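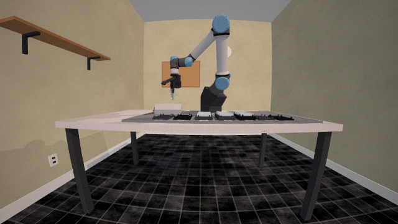

The club's simulated work cell, with three of the white plates in their holders. Screen image: Ledamlow Robotics Club

There is a kettle at the Ledamlow Robotics Club that takes so long to boil that the members have learned to start a program running, put the kettle on, and come back to find out which of the two has finished first. On the evening I visited it was the kettle, by quite some distance, and so I had a mug of very strong tea in my hand when Marichka Holovko pulled out a chair for me and said I might as well sit down, as the arm was going to be thinking for a while.

The arm in question lives on a computer. I had rather pictured myself standing behind a yellow line in safety goggles, but the club does most of its term's work in simulation, in a small beige room that the students built themselves, with a tiled floor and a corkboard and even a plug socket low down on the wall. I asked who had put the socket in. Miłosz Piątek, who is sixteen and had been hoping somebody would ask, raised his hand without looking away from his screen. He did the shelf as well, brackets and all, and he has plans for a radiator.

The job they have set themselves is called Tadeta, after a word one of the younger members made up for the noise the gripper ought to make, and it sounds simple enough when you hear it described over tea. There is a long table with a dark tray on it, and along the tray a row of black slotted holders. The arm has to pick up flat white plates and set them down in the holders, squarely, without nudging the one next door. On the run I was shown there were plates in the third, fourth and fifth holders, and the gripper was hanging over the left of the tray, near the raised white box, while five teenagers leaned in towards the monitor and held their breath in a way I haven't seen since my own children sat their driving tests.

"It's the gaps," Marichka told me. She has run the club for six years, on top of teaching maths, and she has the gift of explaining a thing as though you had very nearly worked it out on your own. "You and I would put a plate down and give it a little wiggle. The arm won't wiggle unless somebody has sat down and told it how."

Telling it how has been the work of most of the winter and all of the spring. Rostyslav Pavliuk keeps the log, a fat ring binder with a coffee stain on the front, and he let me leaf through it while he ate a cheese roll. By the night of my visit they had done 2578 trial runs. The early pages are a catalogue of woe. Run 323 has a whole sheet to itself, with a drawing, and at the bottom in capital letters somebody has written WRONG WAY ROUND AGAIN. After run 1063 the handwriting gets noticeably more cheerful, which Rostyslav puts down to a change in how the wrist turns on its way down, and which Miłosz puts down to Rostyslav getting a new pen.

I ought to say something about how the club is organised, although organised may be a strong word for it. There are 20 members, the youngest just eleven, and they share four computers between them on a rota that is pinned up by the door and largely ignored. One group looks after the arm's movements and another writes the bit that decides which holder comes next, and then there is a third lot who wander between the two offering opinions (these, Marichka says, are often the ones who spot the mistake). Stepan Fedoruk started out as a wanderer. He came along two years ago to keep a friend company, said very little for a whole term, and then one evening pointed out that everybody had been measuring from the wrong corner of the table. He is now in charge of measuring.

The reason for all this effort is the Nazarenko Cup, a regional contest for school and youth clubs, and the closing date for sending in programs is 11/06/2018. Finalists then get to try their work on a real arm in September, in the hall at Sivetti, and this is spoken of at Ledamlow in much the same tone that other youngsters keep for music festivals. Last year they came ninth. Kosmas Chatzigeorgiou, an electrician by day and the club's other grown-up, drove the minibus home and remembers that they argued about wrist angles the entire way and made him miss the turning.

He is a great believer in letting them get it wrong. "I've had apprentices who were frightened to touch anything," he said, rinsing mugs. "This lot will try whatever you like, and if the arm goes through the table they press reset and try again."

I had meant to stay an hour and it was getting on for nine when I found my coat. Stepan wanted one more go with a slower approach to the sixth holder, and Marichka said all right, one, and put the kettle back on.

The club meets in term time and welcomes new members aged eleven to eighteen, with no experience needed. Bring a packed tea.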